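Courses > Consumer Behavior > Unit 4 > Handout: Portion Size and the Container Effect

Reading for Tuesday's section. Bring your marked-up copy of the Fodcombe paper.

You have all heard the claim by now. Give people a bigger container and they eat or drink more without noticing. It shows up in diet books, in cafeteria design manuals, and in most of the textbooks written for this course, usually with a confident percentage attached. I would like you to hold off on believing the percentage.

Start with how the original work was set up. In the Fodcombe study, 23 adults poured themselves juice from a pitcher, once into a short wide cup and once into a tall narrow one. They poured more into the wide cup. Fine. But all of them were recruited from one office building, all of them poured in the same order, and the session ran right before lunch. Any one of those could move the result. The authors mention the order problem in a footnote and then go on as though they hadn't.

Khadija Shawky ran it again at Clevville with 200 people and mixed up the order. The difference got a lot smaller. It didn't vanish, and people who say the effect has been "debunked" are overselling in the other direction. Read her second table before you read her discussion section, which is more cheerful than the table.
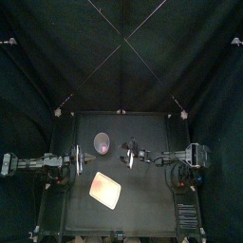
6 min read

There is also the question of what was measured. Pouring is one thing and drinking is another. In the first study nobody weighed what was left in the cup afterward, so "consumed" in the abstract really means "poured." You will see this swap made again and again in the papers on the reading list. Circle it each time you find it.

Then there is the Stornora field trial, the one the newspapers liked. A staff cafeteria switched to smaller cups in August and soda sales fell over the next 11 weeks. The write-up credits the cups. It doesn't say what happened to the size of the staff in those weeks, whether the price changed, or whether people went back for refills, which were free. Nawal Naciri asked for the refill data and was told it had not been kept. I would call that a fatal gap. Some of my colleagues would call it a limitation.

Terms you need: main effect, order effect, proxy measure, attrition. Definitions are in the Unit 2 notes and I won't repeat them.

For section, write a page on the following. Suppose a school district wants to replace its lunchroom cups and cites the Saber review in support. The review pools 30 studies. Find out how many of them measured intake directly, and say what that does to the district's case. Don't tell me the review is "mixed." Tell me which studies you would throw out and why.

Late pages go in my mailbox, not under the door.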